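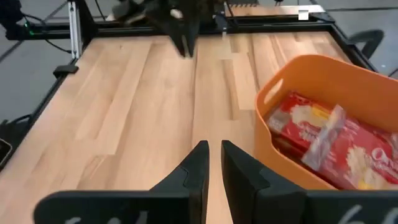

I keep a notebook in the bathroom. I'm telling you this up front because it's where most of my decent ideas happen, somewhere between the shampoo and the towel, and if I don't get them down on paper while I'm still dripping they're gone by the time I find my socks.

The notebook is a mess, of course. The pages have gone wavy and half of what's in there makes no sense to me now. One entry from last winter says "the heron is the landlord." I underlined it twice! I must have been thrilled. I have been over it since, with coffee and without, and I can't tell you what the heron owns or who's paying him.

I brought the heron up with Amado Ignacio, who runs the Wednesday night writing group over the hardware store in Pruitt, and he didn't laugh. He told me he has 82 first lines in a shoebox and has used two of them. The rest he takes out now and then, the way you'd look through old keys. "One of them might open something," he said, and then he asked if I was going to finish my fries.

So I've been thinking about where the things go when they don't get caught. My grandmother would have said they move on to the next house over. She believed this about cats, too, and about good weather. If you didn't use your luck by suppertime, somebody on the other side of the creek got it. I used to lie in bed as a kid picturing all the stuff we hadn't used drifting over the water toward the Kivus place, and I resented those people for years (they had a trampoline, which seemed like proof).

I tried to set a trap last December. I'd read a long interview in Lurnum, the little quarterly that my sister gets me a subscription to, with a poet who gets up at 4 a.m. and writes before she's properly awake. I lasted three mornings. The first morning I wrote a grocery list. The second morning I wrote the same grocery list with more feeling. On the third I fell asleep sitting up and dreamed an entire novel, with chapters and a map in the front, and woke up holding one word - Skaltisik.

I have no idea. It might be a town. It might be a sneeze. But I've gotten very fond of it, and for a few weeks I wrote toward it every evening, about a place with that name where the ferry only runs one way and people are always arriving. I ended up with 1,833 words, and some of them are pretty good! There's a woman on the dock who sells returned letters by the pound. I like her. I don't know what she wants yet, and every time I ask her, in my head, she starts wrapping something up in string.

I read the dock part out loud at the group, too fast, the way I always do. Everett Van Dusen, who writes submarine thrillers and doesn't hand out compliments, was quiet a while and then wanted to know who'd been sending all those letters back. I said I didn't know. He said well, somebody over there must be refusing to sign for them.

I wrote that on my hand on the drive home, at the red light by the feed store. It had mostly washed off by the time I got to the notebook, but I think I got the gist. It's on the page after the heron.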